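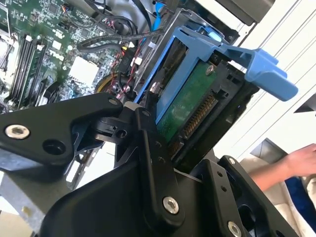
Craft & Makers Board > Fairs and Open Studios > Vusteston makers' weekend, who's going?

percyq
Right, I'm properly excited about this one! The Vusteston weekend is back in August and the list of makers is out. Lavel are bringing their marquetry people again, and Bivell have a whole room for lamp making, with a bench where you can have a go at shaping a shade yourself. I've got my ticket and a bed for the night sorted. Who else is coming?
Percy Quintero

tansy_loom
Me! I went last time and came home with sore feet and far too many veneer samples. The Lavel bench was the best bit by miles - they let you cut your own fan pattern and take it away.
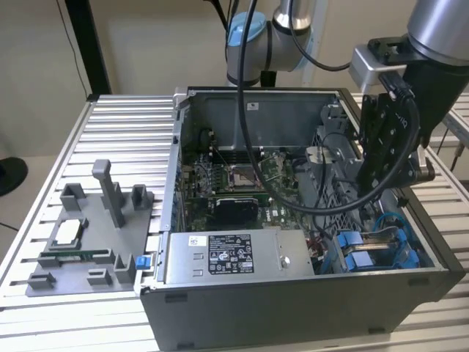
Open tower on the slatted table, side panel off.

oldchisel
I'll be the grump then. 60 quid for a day ticket is steep when half of it is brands showing finished sideboards. I want to see people working, with glue on their hands. Last time I found 4 live benches and the rest was brochures.

percyq
Fair point on the price, but did you get upstairs? The weavers and the chap doing the gilding were both up there and the signs were hopeless. I only found them by following the smell of size.

oldchisel
Upstairs? No. Well, that's annoying.

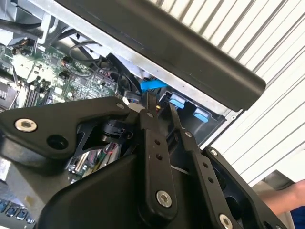
mercedes_m
Hello all, I did a stint on the welcome desk last time so I can help a bit. The signs were a common moan and I'm told there'll be a proper printed plan. We had more than 634 people through on the Saturday and the stairs were packed by lunch, so go up first thing if you can. The Muñoz family are doing hand-painted tiles, and their glazes are gorgeous, you really must see the green.
Mercedes Mosquera

tansy_loom
Oh, tiles! Are they selling seconds? I've a splashback that needs cheering up.

mercedes_m
They had a crate of them under the table last time, so bring a strong bag. 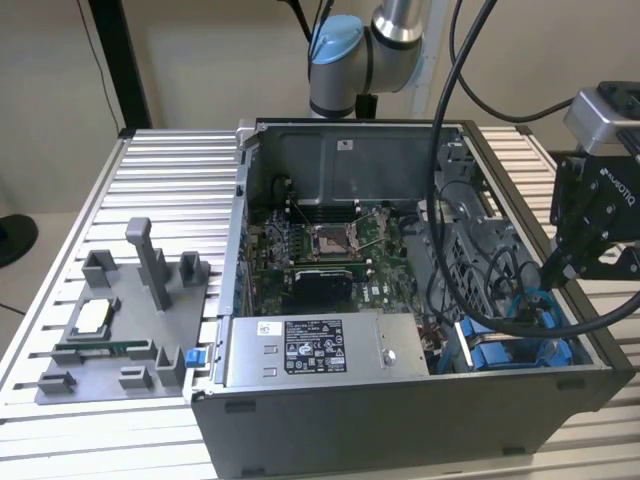

tansy_loom
Strong bag packed already, ha. Percy, what time are you getting there? I could do 9.30 at the main door and we'll go straight up to the gilder.

percyq
9.30 suits me. oldchisel, come with us! If you still think it's all brochures by 5 I'll buy the tea.

oldchisel
Tea and cake. I'm still not sold on the price, mind.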